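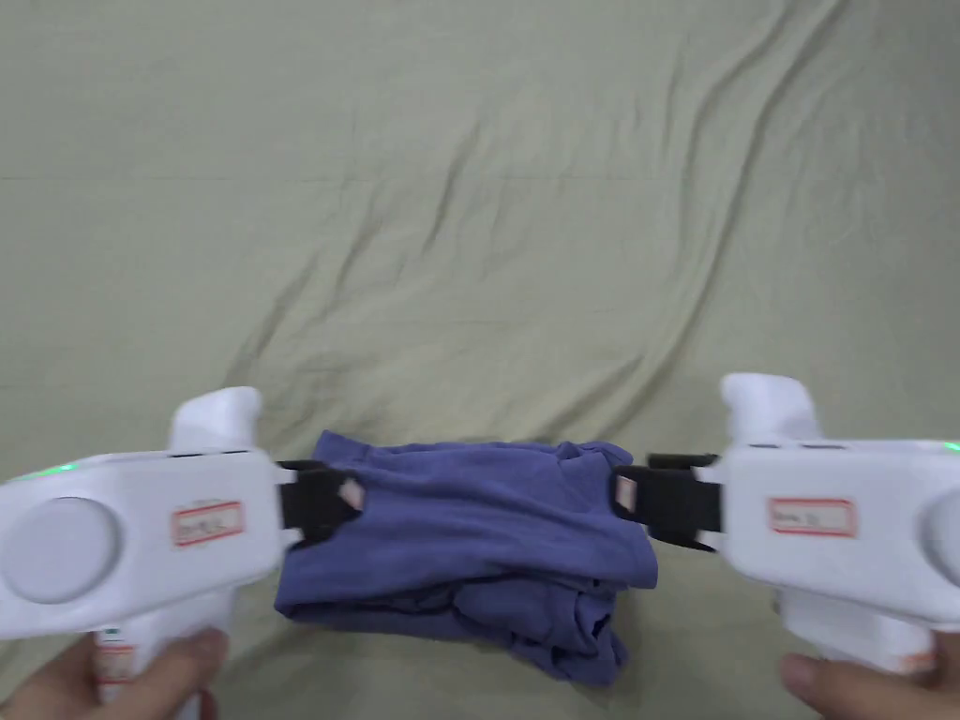

T恤怎么叠

叠衣服这件事，大多数人是跟家里人学的，学会以后就没再想过。领口朝上，袖子往里一翻，对折，再对折，放进柜子。哪天换了一个抽屉，或者跟另一个人住到一起，才发现别人叠出来的跟自己的不一样，两摞放在一格里怎么也对不齐。

Dirnton老城靠河的那一侧有一家洗衣店，叫Ahonen，门面不大，里面很深。前面是柜台和挂杆，中间是洗衣机和烘干机，最里面一间专门用来叠。店里除了洗，主要的生意就是叠：附近的住户把一周的脏衣服装在袋子里送来，隔天取走一包叠好的。旺季里忙的那天，叠衣间经手836件，其中多半是T恤和内衣，衬衫另外挂着走。

Lenni Pesonen在这间屋里做了很多年。他不太愿意谈“方法”，觉得这个词太大。他愿意谈的是台面。

“先把底下那块布弄好。”他说。

他说的是铺在台子上的垫布。叠衣台本身是硬的，台面宽86厘米，直接在上面叠，针织的衣服会滑，手一推，整件跟着走。铺一层棉布，摩擦大了，衣服就待得住。垫布用旧床单改就行，颜色最好浅一些、素一些，深色衣服掉的线头、浅色衣服上没洗掉的印子，都容易看出来。花布不行，看久了眼睛累，白衣服放上去找不到边。

垫布有没有皱，Pesonen倒不在意。新来的人常常会花时间把垫布拉得一丝不乱，他会让他们停下来。垫布上有几道褶，叠出来的T恤照样是平的，真正要避开的是接缝和厚的卷边，衣服压在上面抚平时会留下一道印子。所以改床单的时候，把原来的缝边留在台子靠墙的那一头，人手够不到的地方。

垫布每天换一次，换下来跟白色的东西一起洗。有绒毛的布不要用，毛巾布尤其不要用，深色T恤往上一放，拿起来一层白毛，粘毛滚筒要滚半天。

从烘干机到台面

针织T恤叠得好不好，有一半在烘干机里就定了。棉布烘得太过，纤维发硬，褶子像是烫进去的，在台上怎么抹都抹不开。烘得不够，摸着凉，叠起来倒是服帖，可收进抽屉两天就有味道。

店里的做法是把T恤单独烘，不跟牛仔裤和浴巾混在一个桶里。厚的东西干得慢，等它们干了，T恤早就过头了。机器一停就开门，整桶抱出来，先抖，再摊。抖的动作要用一点力，捏住两边肩膀，朝下甩一下，听到布“啪”的一声。抖过的衣服横着搭在车沿上，一件压一件，不要团成一堆。团过再叠，等于前面白抖了。

家里没有烘干机的，晾衣服时把下摆夹住倒挂，肩膀那里就不会顶出两个包。晾干以后别急着收，先在杆子上用手从上往下捋一遍。衣架晾的也可以，衣架要够宽，细铁丝的那种会在肩上留印，叠的时候那道印刚好在折线旁边，很碍眼。

如果收下来已经皱得厉害，喷一点水，盖上十来分钟，再抖，比直接拿去熨省事。熨斗在叠衣间里很少用。客人要求熨的T恤会单独收费，量不大，多数是印了字、要在台上穿的。

有一种皱熨也没用，是洗的时候拧出来的。有些人手洗完T恤习惯两头拧成麻花，领口和侧缝就歪了，前后片错开一截，铺在台上怎么摆都不正。遇到这种衣服，Pesonen不去跟侧缝较劲，他以领口的中点为准，往下找一条直线，两边折过来，侧缝歪就让它歪着，折在里面谁也看不见。

一件T恤的走法

叠衣间用的叠法很普通，放在哪里都能学到。正面朝下铺好，领口朝外，下摆朝自己。用手掌从中间往两边推，把里面的空气和褶子赶到侧缝。左边连袖子一起往中间折，袖子再往回翻，让袖口跟折线平齐，右边同样。这时候得到一个长条。下摆往上折一段，再折一段，领口盖在最外面，翻过来，正面朝上。

店里有一块板，宽26厘米，是早年用薄木板锯的，四角磨得发圆。新来的人垫着板叠，叠完把板抽走，一个星期以后就不用了。板的宽度跟店里包装纸的宽度配套，家里叠衣服不必照搬，量一下自己抽屉的内宽，减去一点余量，除以想放的排数就可以。

Pesonen叠得快，动作却不大。看他叠一会儿会注意到，他的手很少离开布面。别人叠一件T恤，拿起、放下、再拿起，他是推着、压着、翻过去。最后一步他用两只手从左右两侧往里收，把散开的层夹紧，轻轻一提，整个方块移到旁边那摞上。这一收看着简单，却是新手最容易出错的地方。夹得太轻，里面的层会往下溜，袖子或者下摆从底下掉出来一角，看上去像耷拉着的耳朵。夹得太重，中间鼓起来，上面一层全是碎褶，刚才推平的工夫都没了。

手放的位置也有关系。手指捏在折叠的厚边上，层与层之间就不容易错开；捏在敞口的那一侧，怎么夹都会散。所以摆放时要留心方向，把厚边留给手。往架子上放也一样，厚边朝外，一摞看过去是整齐的圆边，抽一件出来也不会带出旁边的。

掉出来的那一角怎么办？很多人会把它塞回去。塞进去以后里面多了一团，摞到第四五件就开始歪。正确的办法是打开最后一折，理平，重新折一次。多花不了几秒。

“塞的人最后都得返工。”Pesonen说。

料子和脾气

T恤看着都差不多，到了台上差别很大。

普通的纯棉平纹针织最好叠，表面是哑的，有一点涩，折下去就待在那里。它的毛病是记褶，压久了，折线上会有一道印。颜色浅的看不大出来，蓝的、紫的、墨绿的就明显，折线处光一照发亮，旁边发暗。这类衣服叠的时候折数少一点，折得松一点，别放在一摞的最底下。

掺了弹性纤维的料子推不平，手过去它缩回来。叠这种要快，别反复抹，越抹边越卷。下摆卷边是常见的事，尤其是薄的女款，裁得短，边又窄。可以把下摆先往里折一指宽，把卷边藏住，再按正常的步骤走。

厚磅的重布T恤近几年多起来。这种衣服叠两折就很厚，硬要叠到跟别的一样小，领口会撑变形。店里单独给它们一摞，尺寸大一圈，包的时候放最下面。

运动面料滑，摞起来会倒。办法是隔一件棉的放一件滑的，或者干脆卷起来，竖着放进袋子。卷的时候从领口那头开始，卷到下摆，气能往外跑。从下摆卷起也行，领口在外面容易认，但会松。

印花的要翻过来说。大面积胶印怕压、怕热，刚从烘干机里出来的时候胶面是软的，两件贴着放凉，撕开时会带起一层。店里的规矩是印花的先摊开晾凉，叠的时候让图案留在平的那一面上，折线避开。避不开的大图案，中间夹一张薄纸。以前用的是普通的包装薄纸，后来换成了Wirkosach的一种不带涂层的纸，颜色不白，带点灰，客人偶尔会问是不是旧的。

Pesonen给每个新来的人准备了一件练习用的T恤，都是多年没人领的，洗过不知多少遍，领口松了，肩线也不准。他的理由是，能把这样的衣服叠方，新衣服就没有问题。也有人觉得这样太难为人，练了两天还是叠不出直角，就去柜台帮忙收件了。柜台也缺人，所以没什么不好。

另一个叠法

Minttu Koivisto住在离店不远的地方，有很多年都把衣服送到Ahonen，后来自己叠了。她是做舞台服装的，工作间在一栋旧厂房的二楼，对着院子。她自己的衣服很少，工作间里的衣服非常多，光是打底穿的T恤就占了一整面架子。

她对叠的要求跟洗衣店不同。洗衣店要把东西交出去时好看，她要的是拿的时候快。演出前换装，助手得在昏暗的侧幕里摸出正确的那一件，所以她的T恤叠得小而紧，竖着插在盒子里，领标朝上，像档案。颜色按深浅从左往右排，同一颜色里按尺码排。演员的名字写在布条上，缝在后领内侧。

竖着放要求衣服能自己站住。她的叠法前几步跟店里相同，折成长条以后，下摆那一头不往上折，先把领口那一头折下来，再把剩下的分成三份，卷折过去，最后把尾巴掖进领口那一层形成的口袋里。掖紧以后扔起来也不散。代价是褶子多，展开时身上有横着的几道。她不在意，打底的衣服穿在里面，体温一捂就没了。

“外面穿的我不这么叠。”Koivisto说，“外面穿的挂着。”

她也用垫布，跟Ahonen的差不多，一块浅绿色的旧床单，从家里带来的，原来是母亲的。旧床单有一个新布没有的好处，洗得多了，不再缩，也不再掉色，铺在台上什么衣服都能放。她在布的一角缝了一截卷尺，折的时候顺手就能量。

工作间里的盒子来自一家叫Clorus的小厂，灰色硬纸板，没有盖。她试过塑料的，太滑，衣服往前倒；也试过藤编的，勾线。纸板盒子用几年会塌，塌了就换。盒子里不装满，留出一只手的厚度，手能插进去，也能把衣服往前推开看后面的。装得太满，抽出一件，左右两件跟着出来，理了一遍的颜色又乱了。

Koivisto和Pesonen彼此认识，也看过对方叠。Pesonen认为她那种掖尾巴的叠法费布，领口会松。Koivisto认为洗衣店叠得太大，放进普通人家的抽屉还得再折一次，那前面的方正就没有意义。两个人都没有说服对方。她有时候还是把床上用品送去Ahonen，床笠她不想叠。

抽屉

说到抽屉，问题常常出在这里。衣服在台上是方的，放进抽屉以后，人每天早上去翻，三天就不成样子了。

平着摞的，人习惯拿最上面的几件，洗完又放回最上面，底下那些整个夏天没见过光。Ahonen的柜台上有一张手写的纸，建议客人把取回的衣服放到一摞的最底下。有人照做，有人说太麻烦，要把整摞端起来。端起来的确麻烦，尤其抽屉浅、摞得又高的时候。比较可行的是把一摞分成两摞，左边穿，右边放，左边空了对调。

竖着放的好处是一眼都看得到，缺点是用掉几件以后剩下的会倒。倒了再扶起来，下面的角就歪了。放一个书立，或者用一只鞋盒的盖子隔一下，都能撑住。抽屉底铺一块布也有用，木抽屉底太光，衣服竖在上面脚底打滑。铺的布跟台上的垫布一样，素色、不掉毛就行。

抽屉的高度往往没人考虑。多数抽屉比竖着的T恤矮一点，或者高出很多。矮了，关抽屉时会刮到顶上，时间长了领口那里起毛。高出很多的，可以把衣服叠得长一些，少折一次，褶子也少一道。叠之前先量抽屉，这一点两个人的意见是一致的。

孩子的衣服是另一回事。小码的T恤叠到最后只有手掌那么大，摞起来不稳，竖着又站不住。有家长把一套上衣和裤子叠在一起，裤子折成长条放在上衣中间，上衣包过来，早上抓一包就走。Ahonen接过这样的要求，叠起来慢，配对更慢，袜子也要塞进去，后来店里就不接了，只按件叠。

长袖多出来的那一截，处理方法跟短袖一样，只是要多翻一次。袖子横过背面以后，在肩的位置往下折，顺着折线摆直。两只袖子不要叠在同一侧，一边厚一边薄，摞高了会往薄的那边倒。连帽的把帽子往下折到背上，摊平，抽绳收进去。带扣的翻领T恤先把最上面一粒扣好，领子立起来叠，叠完再放下。

不叠的东西

有些衣服Pesonen不叠，原样放着。

真丝的挂着。亚麻的可以叠，但折完跟没折一样皱，他通常对折一次搭在杆上。已经穿薄了、肩膀上有破口的旧T恤，他会问客人还要不要，要的话叠好放在最上面，让客人取的时候看到。很多人看到了也还是拿回家接着穿，睡觉穿。这样的衣服他叠得跟别的一样仔细。

没干透的不叠。腋下和领口的双层处最容易藏潮气，摸的时候要用手背，手心感觉不出来。只要有一处发凉就放回杆上，等下一轮。店里因为这个被客人催过，说好隔天取，结果缺两件。柜台会在单子上写明，第二天补送。

刚换季时，还会有整袋从箱子里翻出来的夏衣送到店里。这些衣服压了大半年，折痕深，有的还带着樟脑味。洗一次去不掉，要洗完在通风处挂一天。六月这样的袋子最多，叠衣间的杆子上挂满了，人在下面走要低头。收起来之前洗干净、叠松一点，第二年会好很多。汗渍当时看不见，放几个月就发黄，黄在折线上的最难洗，颜色比旁边深一道。

收夏衣时可以在箱底先铺一层布，衣服平放，重的在下，折线错开，前一件的厚边朝左，后一件的厚边朝右，整箱才是平的。真空袋省地方，纯棉T恤放进去没有坏处，只是拿出来像一块饼，得重新洗一遍才能穿。有胶印的不要放。

下班之前

叠衣间下午最忙，快关门的时候慢下来。最后一车叠完，Pesonen会把台上的垫布整块提起来，拎到后门外抖，线头和碎毛飞出去，再拿回来看一遍，找有没有落下的小东西。他找到过扣子、硬币、一只耳环，还有儿童袜，袜子总是单只。这些东西放在柜台后面的玻璃罐里，单只的袜子夹在罐子旁边的绳上，排成一溜。

包好的衣服在架子上过夜。包装纸裹两道，绳子打活结，单子夹在绳下。同一家人的衣服分开包还是合着包，看客人写的。有的人家每人一包，名字写得清清楚楚；有的人家一大包，回去自己分。分开包的那些家里，据柜台的人说，来取衣服的往往是同一个人。

Koivisto的工作间关得晚。演出季里，换下来的打底T恤当晚洗，第二天上午叠。她一般站着叠，椅子留给缝扣子的人。叠到后来手会干，棉布吸油，指尖起皮，捏针织布时会勾。她桌上有一罐护手霜，叠完才用，叠之前用会在浅色衣服上留印。Pesonen的办法是戴一副很薄的棉手套，只戴左手，右手要摸潮气。

Ahonen今年夏天在前面的柜台旁边添了一张小台子，也铺了垫布，给自己洗自己叠的客人用。那块板放在上面，随便用，用完放回去。有人站在那里叠得很认真，也有人把衣服往袋子里一塞就走。

Ahonen洗衣店叠衣服务按件计价，T恤与内衣同价，印花夹纸不另收费，熨烫另计。自助叠衣台在营业时间内开放。

本文采写于2025年7月22日。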